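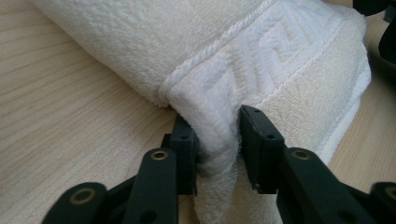 A white towel with a woven border, on a wooden tabletop.

I'd been on the phone to Noura Darwish for ten minutes before we got anywhere near blister packing machines, mostly because she wanted to tell me about the parking in Olten (dreadful, apparently). She runs the packing hall at Flarano, and in May she swapped two ageing lines for a single Hukport, a machine I've been nosy about for ages!

"The old ones were fine until you changed the tablet size," she told me. "Then you lost half a morning. You'd be on your knees with a spanner, hunting for a shim."

And now? She laughed. "Now it's 4 bolts and a tray. I still keep the spanner in my pocket, mind you."

The line does 286 packs a minute on their usual vitamin tablets, and she's in no rush to push it. I asked about the sealing plate, as I'd heard grumbles, and she didn't dodge it. They had lids lifting at the corners for the whole of the first fortnight.

Norbert Barta, the fitter from Hegyi who put the machine in, joined us halfway through with his mouth full of sandwich. "The foil was too thick for the heat they'd set," he said. "We changed the foil. I'd told them that on day one, but fine."

"He had told us," said Noura.

They scrapped 2,000 packs sorting it out, which she reckons is cheap. Next on her list is the leaflet folder, which jams whenever the paper's been stored somewhere damp, and Norbert already has opinions about that. He's back in Olten next month to look at it.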